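4. Preparing the table and the wrist camera view

Read this section before you switch on the arm. It follows the Norkholm house rules for teaching with soft toys and light dishes, last changed by Iresha Haque in December. If your site has stricter rules, use those.

4.1 Who may stand at the table

Only persons named on the cell sheet may place objects while the arm has power. At most 2 persons work at one table: one holds the stop button, the other places the objects. The person with the stop button does nothing else — no typing and no phone.

4.2 Placing the objects

1. Press the stop button and wait until the arm light is steady.

2. Wipe the table top. Crumbs and small bits of thread confuse the depth reading.

3. Put down the plates and bowls first, then the toys. Keep a free space between objects that is wider than one finger of the gripper.

4. Do not use glass or real food. Soft toys and toy food are allowed.

5. If one object must lie on another, place it so that it rests by itself and does not roll. A long soft toy may reach past the rim of a plate.

Caution: Never reach between the open fingers, also not when the arm is stopped. Move the arm away first with the hand control.

4.3 Checking the view

6. Release the stop button and drive the arm to the start pose. Open the gripper fully.

7. Look at the live view on the screen. Both fingers must be visible, with free table between them. The fingers may hide a part of a dish, but the object you want to pick must be easy to recognize. Compare with the view here, where the ketchup bottle toy lies across the plate and the left finger covers only a part of the blue bowl.

8. Write the start pose number in the log. For the Drikuso table it is 3809.

Note: If the picture is too bright on one side, you may continue as long as the edges of all objects are clear. Otherwise call Florante Barredo, extension 672.

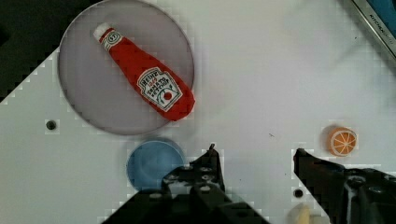
4.4 Starting the first run

9. Say "starting" in a loud voice and wait for the answer of the person at the stop button.

10. Run the first pick at the lowest speed. Raise the speed only after the whole move was completed without a stop.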